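4. The Cable Task

4.1 Why a network plug

When the student team first met in February to choose a final task for the Kilis project, most of the ideas on the board were about picking things up. Picking up is fun and gives quick results, but the groups before us had done plenty of it, and we wanted something that would make us argue. A network plug does that very well! It is small, it goes in one way only, and it is joined to a cable that has opinions of its own. Everybody in the class had plugged one in at some point without looking, usually behind a desk, and so everybody had a feeling for what the fingers ought to be doing. Turning that feeling into something an arm can follow was the whole of our spring.

The task is easy to state. A grey housing hangs with its port facing down. The arm must hold a blue network cable, bring the plug up under the port, line it up and push it home. We call this one insertion. The arm runs under Dala, the control program written by the year above us, and the part we added, which learns from guided runs, is called Calon. We describe Dala only as far as needed, as it has its own report.

Hanging the port upside down was a choice we made early and have never regretted. With the port facing up, the cable would trail above the gripper and get in the way of the wrist camera. With it facing down, the plug stands up out of the fingers and the camera looks along the cable towards the port, so the two things that have to meet are both in view for most of the approach. It also means that gravity is no help at all, which we thought was fair. A plug that is only half in has every reason to come out again.

4.2 How the guided runs were made

We collected 718 guided runs. In each of them a student moved the arm by hand controller while Dala stored the wrist camera view, the joint positions and the opening of the fingers. Eleven students took turns, and we kept the sessions short, for after a while even a keen operator starts to rush the last few millimetres. The same operator never did two sessions in a row.

We had long talks about whether the runs should all look alike. One half of the team wanted a fixed start and a fixed path, so that Calon would have clean material to learn from. The other half (louder, and in the end right) said that people never approach a plug in the same way twice, and that a learner which had only seen tidy paths would be lost the first time the cable leaned over. We settled on a fixed area for the start and left the rest to the operator. Some of the runs wander a good deal. We kept the wandering ones as long as they ended with the plug in the port, and these turned out to be some of the most useful we had.

Two things in the views gave us the most to think about. The first is the lean of the plug above the fingertips. A small lean at the grip becomes a large error at the tip, and the higher up the cable the fingers close, the smaller this error is. The second is the slack cable, which is hard to predict and which moves across the view when the fingers are open. Both can be studied in Figure 4, and we looked at views like these over and over while deciding what Calon should be told and what it should be left to find out.

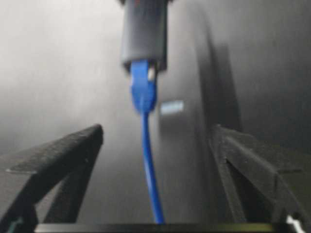
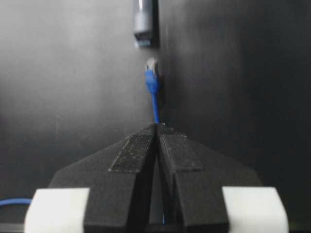 Kilis Student Robotics Team, Department of Automation and Control

Figure 4. Wrist camera views from the cable task. First view: fingers apart, with the blue plug up at the underside of the grey housing and the cable hanging between the fingertips. Second view: fingers closed on the cable, with the clear connector head pointing up at the port and a small gap between them.

4.3 Splitting the work into stages

Our first version of Calon treated an insertion as one long movement. It learned the approach nicely and then did strange things near the port, where a very small change in the view calls for a quite different action. We were a bit crushed by this for a week, and then somebody suggested cutting each run into stages and marking them by hand. It took ages and it was worth every evening.

We used four stages:

Grip. The fingers close on the cable below the boot.
Rise. The plug is brought up until it is just under the port.
Align. Small sideways moves and turns only, with no upward push.
Push. A slow upward move with the sideways motion almost locked.

The fingers open when Push is done and the arm draws back. We did not make a separate stage of this, though a later team might want to, as a careless retreat can catch the cable and pull on the plug.

The second view in Figure 4 is a good example of what Align has to deal with. The fingers are closed and the connector head is already close to the port, but it sits a little to the right of the middle, and the cable has a slight lean to the left. An operator sees this and shifts across without thinking. Calon has to get there from the picture alone, and the port is a dark opening in a view where much of the background is dark too. We tried brightening the views before passing them on. It helped the port stand out and did nothing good for the clear plastic head, which is pale already and began to lose its edges. In the end we left the brightness alone and gave Calon a closer crop of the upper middle of each view as a second input. This was a tiny change in the code and made the biggest difference of anything we did!

4.4 Training and checking

Training ran for 2,000 passes over the stage-marked runs. We held back a set of runs that Calon never saw, chosen so that every operator was included, and used it to decide when a change was worth keeping. We did not use it to pick the single best pass, a mistake that we had made in our earlier block-stacking work and had been told off for.

For trials on the arm we changed the start position each time within the start area and allowed one try with no help. A trial counted as good if the plug was fully in and stayed there after the fingers had opened. We were strict about the second part. Early on we had been cheering as soon as the plug touched the port, and it is surprisingly easy to cheer for an insertion that is about to fall out.

We also ran each trial with a person at the stop button, and we recommend this to any class that tries the task. The forces are small, but a plug pushed at an angle can damage the port, and ports are a nuisance to replace halfway through a session.

4.5 What went wrong, and what we learned from it

The failures were the best part of the project for many of us, because each one could be traced to a stage. Failures in Rise were rare and mostly came from a bad grip. Failures in Align were of two kinds. In one, Calon kept making tiny corrections to left and right and never moved on to Push. We cured most of this with a simple time limit, after which the arm drops back a little and begins Align again. In the other kind it moved on too early, and the edge of the plug met the edge of the port. The same step back works there too, provided the push is gentle enough that the grip has not slipped.

Slipping was the problem we enjoyed least. The pads on the fingers hold the cable well when it lies in the middle of them and rather less well near their edges. When the cable slides down between the pads, the plug appears lower in the view, and Calon had almost no guided runs in which this happened, as our operators were too good at avoiding it. We went back and made a further nine sessions in which the operator let the cable slip on purpose and then recovered. These are included in the total given in 4.2. They were great fun to record and quite hard to do, since slipping to order takes more skill than holding on.

4.6 Open questions

We would love to know how much of this carries over to other plugs. The Han group, who work across the corridor on a much stiffer power connector, have offered to try our stages with their own guided runs, and we have passed them the marking tool along with our notes as they stood in April 2020. Their cable hardly bends, so Grip should be simpler for them, but their connector needs far more force and their fingers are a different shape.

We would also like to try the task with a port that is not always in the same place. At present Calon can lean on the fact that the housing hangs from one fixed point, and we do not know how far it does so. Moving the housing a short way between trials would tell us, and the mount has been made with a slot so that the next team can do it without taking the whole rig apart.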